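Can a machine clean the bathroom yet? Partly. A two-armed robot can practise in a simulated room for as long as you like, but wiping behind a pedestal is still a job for you and a cloth.

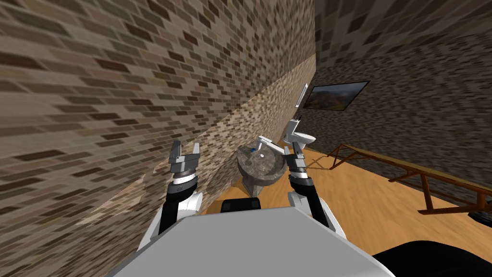
Bathroom - stone sinks

Clear small things out of the basin first, whoever is cleaning. Wipe granite with warm water and a drop of washing-up liquid - never vinegar on a sealed finish. Leave 15 minutes before buffing dry.

Tip sent in by Liesbeth Dekker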